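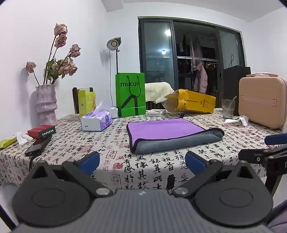

Sixteen weevils and a very long wait

Gilmar Rangel has been buying dried beans for 24 years, and until this spring he had never lost an argument to something the size of a sesame seed.

"Sixteen weevils," he says, over a phone line that makes him sound as if he is inside one of his own sacks. "I asked if I could see them. They sent me a photograph. I have to say they looked very healthy."

The beans, 300 bags of them, left the Dantas warehouse in good order and with all the right stamps. They then sat at the port for 77 days while inspectors, the shipping line and Rangel's insurer swapped emails about who should pay for the fumigation. Rangel paid for it.

"The insurer told me insects are a natural event," he says. "Like a flood. I said, fine, I am covered for floods. It went quiet after that."

He doesn't blame the inspectors, whom he calls polite and "much too good at it". He is less kind about the paperwork. The first plant health certificate was turned down over a misspelt port, and the second had the port right and the beans wrong.

"For one afternoon I was the owner of 300 bags of lentils. I have never sold a lentil in my life."

Most of the load has now gone for animal feed, at a price he would prefer not to see in print. The next one is due to sail in November, in sealed liners and with two sets of documents, both of which he means to read aloud to his wife before they are signed.

Has she agreed to this?

"She doesn't know yet," says Rangel. "Please put it near the end."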